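Paper Go board will not lie flat – crease across the middle
Community help > Board games > Boards and stones
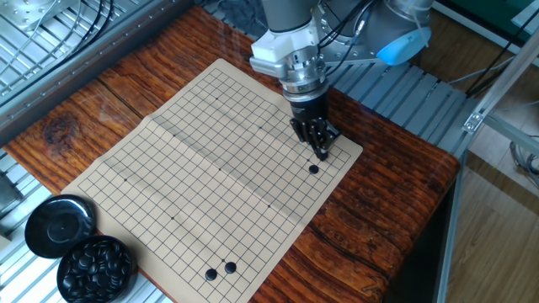 What is the best way to get a fold line out of a printed paper Go board?
Turn the sheet face down on a clean towel, lay a thin cotton cloth over the crease and press it with a dry iron on the lowest setting, then leave the sheet under heavy books overnight.

Posted by Rasmus Vanags

Further details. The board is a single sheet of paper, printed with the grid, and it came folded in half. It is used on a varnished wooden table. The crease runs from side to side near the centre and stones placed close to it tend to creep, particularly if someone leans on the table. There are also faint wrinkles over the rest of the sheet, but these do not affect play. I have tried folding it back the other way, which made no real difference. I would prefer not to buy a wooden board, as this one has to go in a bag. Stones are kept in a round black bowl with a lid and are not a problem.

3 replies

Austra Kütt
The method given at the top is correct, with two additions. First, test the iron on a corner outside the grid. Some printing inks soften with heat and will mark the cloth. Second, do not use steam. Damp paper expands unevenly and the wrinkles will get worse as it dries.
Press for a few seconds, lift, let the paper cool, and repeat. Do not slide the iron. The fibres along a fold are broken, so the line will remain visible whatever you do – the aim is only to get the height down so that the stones sit level. My own sheet took 38 hours under books before it stayed flat, and a slight line can still be felt with a fingernail.
Stop folding it afterwards. Roll it with the grid facing outwards and keep it in a cardboard tube. The curl then tends to press the edges down when the sheet is laid out face up.

Elie Shboul
just tape the corners down, works fine for me

Deming Jia
Tape will lift the varnish on some tables, and it does nothing for a ridge in the middle of the sheet. A thin non-slip mat, cut slightly smaller than the board, is better. Shelf liner will do. It stops the paper moving on a glossy surface, and a soft one takes up a little of the unevenness.
If the sheet is to be used regularly, glue it to grey board. I used a 585 mm length left over from another job and trimmed it to the paper. Spray adhesive, applied to the board and not to the paper, then smoothed from the centre outwards with a dry cloth. It will no longer roll, so check that it fits the bag first. Mine has been in use for 7 years and the corners are worn but the playing area is level.
Shallow stones with a flat underside also creep less than the ones rounded on both faces.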